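讲稿备注:双臂工位的日常照看(仿真与实机)
Elstead 内部分享会,2023年2月

第一页 开场
先谢谢大家中午还肯抱着饭盒过来,也谢谢 Mayuree Wongsuwan 帮我占了这间屋子。语速放慢,上回在 Lolcombe 我讲得太快,后排的朋友说只听见了“夹爪”两个字。今天只讲一个工位,就是大家叫惯了的 Manesow,讲它怎么摆、怎么养、坏了怎么修,不讲算法,想听算法的朋友请去找 Doğukan Aydoğan,他比我会讲得多。

第二页 早上开机
顺序别乱:先看急停,再上电,等两条手臂都报就绪,再让夹爪空开空合几次。我自己习惯站在旁边听一听,减速器有毛病的时候,声音往往比日志早来一两天(这里可以停一下,问问有没有人听过那种沙沙声)。左臂腕部的电缆要用手顺一遍,扎带松了当场换掉,别想着下班再说,下班的时候谁都不记得了。

第三页 夹爪指尖
指尖垫是消耗品,请大家真的把它当消耗品!我们上一对用了2,602次抓取,拆下来的时候边上已经磨圆了,薄的东西怎么都夹不稳,我们还傻乎乎地调了一下午的力。现在改成1,303次就检查一回,换垫之后一定重做零位,力矩扳手用完放回 Rungrueang 那个蓝色工具箱。

第四页 头部视角标定
换过任何一个腕部零件,都要重新标定。标定板擦干净,取13个姿态,左右两臂都要走到。整个流程接近60分钟,急不得,中间可以泡杯茶,但人别走远。如果误差比上次大了,先查螺丝,再怀疑软件。这一条是 Marin Đorđević 教我的,我吃过好几次亏才肯老老实实照做。

第五页 仿真里的同一套规矩
有朋友会问,仿真里的机器又不会磨损,何必照看?我的体会是,仿真也会慢慢“走样”:有人改了台面高度,有人换了物件模型,有人动了初始姿态忘了存,过几个星期就对不上了。所以每次更新场景以后,我会从机器人自己的视角看一遍,看三件事。
一看两臂:夹爪朝上,两指张开的样子和配置文件一致,身体外壳没有和手臂穿在一起。
二看台面:平板、戒指一样的小圆环这些小东西,要平平地搁在木纹面上,别悬空,也别陷进去。
三看模型本身:长面包底下伸出几根细细的深色“腿”,这种情形要记进问题单,写清物件名和场景版本,交给 Paweena Chaimongkol 查网格。
(放图,给大家半分钟自己找一找,先别说答案。找到面包的举手,再问问谁留意到左夹爪手指附近那个深色的小圆环。)

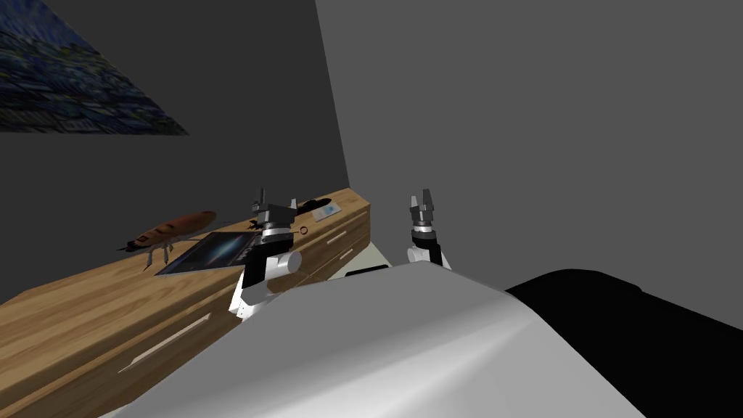

第六页 提问
问题多的话,请 Wian Ndlovu 帮忙递话筒。检查表的打印件放在门口,拿的时候顺手在登记本上写个名字,9月修订的时候我好把新版送到各位手里。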